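Momon Kitchen Task Pack for School Robot Clubs

Product by Clarnia
For: clubs, evening classes, student competition teams
Level: second year and up
Delivery: download, one license key for each club

The Momon Kitchen Task Pack gives your students a complete virtual kitchen with a robot arm already mounted at the counter. They write the program, start the run, and look at the score. No real arm is necessary, and the students can prepare at home before the club meets.

The pack was made together with Damián Barajas, who teaches the robot class at Trillden. The tasks follow the order of his course: first reach, then grasp, then move an object to another place. In each task the teacher can change the start position of the objects, so two teams do not receive the same exercise.

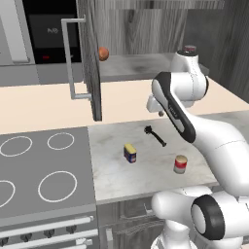
Kitchen counter task, with box, can and black hand tool on the marble top.

What is included
Kitchen scene with stove, cabinets and shelf
800 saved start positions
50 graded exercises with teacher notes
Score sheet for the Cormier student cup (kitchen category)
Example programs in Python

What you need
A computer with a separate graphics card and 2 GB of free disk space. The first start takes longer, please wait until the counter is fully loaded. On older school computers, we advise to switch off the shadows in the settings menu.

From a club
"My students worked with the can for the whole of September. It is round, so a bad grasp is punished quickly. After this the box was easy for them." Erick Bakilana, club leader

Price
200 euros per club and school year, for about one classroom of students. Updates during the year are free. The key can be moved to a new computer, please write to us with your club name and the old key.

Support answers every day except Sunday.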